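News Members Studios Rates Archive Contact

Newsletter > Spring > Trade news

Volanier changes its payout rules for adult performers
30 Mar 2020

Volanier, the subscription site used by a good number of our members, has written to all its adult creators with new terms on payouts and age records. The changes apply to every account from the start of June. We have read the full document and the main points are set out in this item.

The first change is to the payout threshold. Until now a performer could withdraw once the balance reached £50. From June the standard threshold goes up to £133, paid every second week. Performers who earn less than that in a fortnight will see the money carried over. It is not lost, but anyone who relies on small, regular payments should plan for a gap. Accounts earning more than £700 a month can ask to be moved to weekly payment, and the form is in the billing section.

The second change affects anyone who films with other people. Volanier will ask for a signed release and a copy of photo ID for each adult who appears in a video, including those who have their own verified account on the site. In the past a tag linking to the other person's profile was enough. Old videos are covered too. Creators have until the end of June to upload the missing papers, after which the videos will be hidden until the papers arrive. 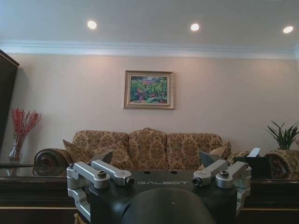 Ximena Cervantes, who handles contract questions for members, has been through her own back catalogue and found 479 clips that need at least one extra document. She suggests starting with the titles that still sell and leaving the rest. If a former co-performer can't be reached, or doesn't wish to sign, the clip should come down. That is their right, and we would give the same advice if the site had said nothing.

The third change is to the cut taken by the site on custom videos, which goes from 20 to 25 per cent. Tips and monthly subscriptions stay as they are. Pronora, which handles card payments for several of the smaller sites, has told us it has no plans to alter its own charges this year.

Some members have asked about moving to Horkex. Its rates are better on paper, but it holds back part of the first three months' income against refunds, and its support desk is slow. Read the terms before you move your subscribers across – you can't easily move them back.

Our petition asking Volanier to keep the old threshold has 3,449 signatures and stays open for now. The link is on the members' page.

The Dunstan model release has been updated to match the new rules and can be downloaded free of charge. It runs to two pages and has space for stage names as well as legal names. Please throw away older copies. Questions about releases should go to Ximena by email, with "Volanier" in the subject line.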